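Review: The Perus Evaluation Kit for Simulated Manipulation
Reviewed by Vittoria Gatti, Laryea Laboratory for Applied Robotics

The Perus kit accompanies the method published last year by Giorgia Marchetti and Rodel Tagle, in which a grasping policy is trained wholly in simulation and scored on objects it has not met before. The laboratory was asked to assess whether the kit is suitable for teaching and for small research groups. Testing took place in May on a single workstation.

The kit supplies 4 task families and 1568 starting layouts. Each layout places an arm and one object on a plain table, with few distractions, so that a failed attempt can be traced to the policy. We ran the lever family first.
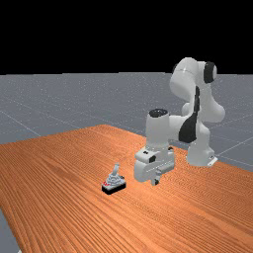 Does the reported result hold when the object is moved between attempts?

It holds for small shifts. Success dropped sharply once the object was turned well away from its starting angle, a limit the authors acknowledge in their appendix.

Installation was slower than the manual suggests. The contact settings are stored in two separate files, and a change to one is silently overridden by the other. Ottavio Mazza, who maintains our own test suite, lost most of an afternoon to this. The scoring script, by comparison, is clear and well commented — a student can read it in one sitting.

Our main reservation concerns the baseline. The default comparison policy was trained for only 40 epochs, and we consider this too few for a fair contest. With longer training the gap narrowed, although the Marchetti and Tagle method remained ahead in every family.

The kit is recommended for teaching. For research use, groups should retrain the baseline before quoting any figures.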